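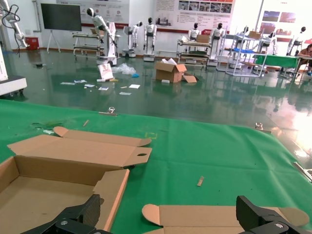 Ticket: Tab-lock cartons not holding closed at packing bench
Site: Lovel, ground floor
Raised by: Kastriot Yordanov
Assigned to: Sorin Bošković
Priority: normal
Status: closed, one item carried over

Reported fault

Cartons from the May delivery are popping open after folding. The lid tab goes into its slot, then backs out when the carton is lifted by the sides. Same carton style as the previous order, supplied flat by Clarum. Order quantity 1,000. The fault shows up on most cartons folded in the morning and on fewer in the afternoon.

Yordanov, 8:40
Folded a batch the usual way. Side flaps up, front wall over, lid down, tab in. Tab sits proud of the slot and won't seat without pushing hard. Pushing hard creases the lid along the wrong line. Tried the same with the lid pre-bent at the score and it was better but still not right.

Bošković, 9:15
Please confirm which way the flats are lying before you fold. The scores on this style are pressed from one side only. If the blank is folded against the score the flaps want to curl back and the tab comes in at an angle.

Yordanov, 9:50
Checked. All folded with the score, printed code to the inside. Flaps still curl at the ends. Old stock from the back shelf doesn't do it.

Bošković, 10:30
Measured tab and slot on old and new stock. Tab width is the same. Slot on the new stock is 2 mm narrower. That accounts for the tight fit but not for the morning and afternoon difference. Where are the flats kept overnight?

Yordanov, 10:45
On the concrete by the roller door, in the bundle, strap cut. The old ones were on the shelf.

Bošković, 11:20
Board is taking up moisture on the bottom and open side. Move the bundle off the floor and put a flat weight on top. Use the 300 mm offcuts as bearers, not loose sticks, they roll. Leave the outer wrap on until the bundle is needed.

Interim procedure until replacement stock arrives

1. Take flats from the middle of the bundle first.
2. Run a thumb along every score before folding, lid score twice.
3. Stand the side flaps up and leave the lid fully back while the walls are squared.
4. Feed one corner of the tab into the slot, then the other. Do not push from the centre.
5. If the tab still backs out, tape across the front and mark the carton T.
6. Any flat with a torn slot goes to recycling. Don't reuse it as a divider, the grey bins are full of them already.

Yordanov, Sunday, 14:10
Bundle was moved on Friday night. Folded a run this morning using steps 1 to 4. Tabs are seating. Still firm, but they hold when lifted. Only taped the ones that came from the bottom of the stack.

Bošković, 15:00
Good. Count of usable flats left, please, for the claim.

Yordanov, 15:35
775, not including the bottom layer. Bottom layer is bowed and I've set it aside under the shelf.

Bošković, 16:05
Claim sent to Clarum for the slot width only. Moisture damage is ours. Asked them to check the cutting die against the drawing before the next order. Zostero label size is unaffected, the lid panel hasn't changed.

Resolution

Two causes. Slot cut under width by the supplier, and flats stored on concrete with the strap cut. Storage corrected on site. Bench procedure stays in place for the rest of this stock.

Carried over: reply from Clarum on the die. Yordanov to reopen this ticket if the afternoon cartons start backing out as well - don't raise a new one.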